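제목: Re: [자동화장비 검토] Vokar 2지 그리퍼 평가 키트 관련 질의에 대한 회신
작성일: 2019년 5월 16일
발신: Oltstead 섬유취급자동화 평가실
수신: 메일링 리스트 구독 기관 전체

평가실입니다. 지난주 본 리스트에 게시된 질의에 대하여 아래와 같이 회신드립니다. 원문을 먼저 인용합니다.

> 당 기관은 양말, 장갑 등 소형 편직물의 분류 및 정렬 공정에 적용할 그리퍼를
> 검토하고 있습니다. Vokar 평가 키트와 Gilmartin의 흡착식 키트가 후보에
> 올라 있으며, 다음 사항에 대한 의견을 구합니다.
> 1) 얇은 편직물을 작업면에서 집어 올릴 때 손가락 끝 패드의 적합성
> 2) 기본 제공 패드 외에 별도 가공이 필요한지 여부
> 3) 대여 조건 및 소모품 단가
> 가능하다면 실제 시험 자료도 함께 공유하여 주시기 바랍니다.

1)항에 관하여 말씀드립니다. 평가실은 Vokar 키트로 편직물 파지 시험을 총 643회 실시하였습니다. 시험 대상은 양말류와 유아용 장갑이며, 모두 평평한 백색 작업면에 한 점씩 펼쳐 놓은 상태에서 시작하였습니다. 고무 재질 패드는 표면이 거친 편직물에서 안정적인 결과를 보였으나, 조직이 매끄러운 합성섬유 제품에서는 첫 접촉 시 밀림이 발생하는 경우가 있었습니다. 접근 각도를 낮추면 밀림이 줄어들지만 손가락 하부가 작업면에 닿을 우려가 있으므로, 높이 보정을 먼저 수행하실 것을 권고합니다.

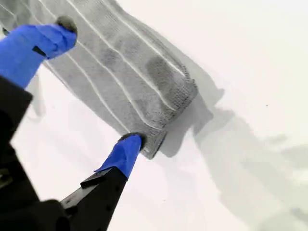 그림 1. 회색 편직물의 가장자리를 집고 있는 2지 그리퍼. 양쪽 손가락의 끝부분 가까이에 청색 테이프를 감은 상태임.

2)항의 별도 가공은 필수 사항이 아닙니다. 다만 평가실에서는 패드 뒤쪽에 테이프를 감아 사용하고 있습니다. 테이프는 키트 구성품에 포함되지 않으며, 제조사가 권장하는 방식도 아닙니다. 장시간 사용하면 테이프 끝단이 주름지거나 들뜰 수 있으므로 교대 시마다 상태를 확인하고, 접착제가 패드 면으로 번진 경우에는 즉시 교체하시기 바랍니다. 패드 자체는 파지 2000회를 교체 기준으로 안내받았으나, 평가실의 시험 횟수는 이에 미치지 못하여 수명에 대한 의견은 보류합니다.

3)항의 대여 조건은 다음과 같습니다. 공급 대행사인 Vedberg가 평가실에 제시한 내용이며, 기관별로 달라질 수 있습니다.

대여 기간: 8주 (1회 연장 가능)
구성: 그리퍼 본체, 장착 브래킷, 교체용 패드, 제어 케이블
패드 세트 단가: 270유로 (운송비 별도)
기술 지원: 전자우편에 한함, 현장 방문은 별도 계약

브래킷은 평가실이 보유한 로봇 팔에 추가 가공 없이 체결되었습니다. 반면 제어 케이블은 길이가 짧아 팔을 끝까지 뻗는 동작에서 당김이 발생하였고, 연장 케이블을 따로 구매하여 해결하였습니다. 대여를 신청하실 때 설비 배치도를 함께 제출하시면 적정 길이의 케이블을 협의하실 수 있습니다.

Gilmartin 흡착식 키트는 아직 입고되지 않아 비교 의견을 드리지 못합니다. 통기성이 큰 편직물에서는 흡착력 손실이 예상되나 시험으로 확인한 사항은 아니므로, 선정 근거로 인용하지 않으시기를 요청드립니다.

종합하면 Vokar 키트는 양말류 한 점씩의 파지 공정에 대하여 조건부 적합으로 판단합니다. 여러 점이 겹쳐 있는 상태에서의 분리 작업은 이번 평가 범위에 포함되지 않았습니다. 시험 기록표 원본이 필요하신 기관은 기관명과 사용 목적을 기재하여 평가실로 개별 요청하여 주시기 바랍니다. 기록표는 리스트에 직접 첨부하지 않습니다.

Oltstead 섬유취급자동화 평가실 드림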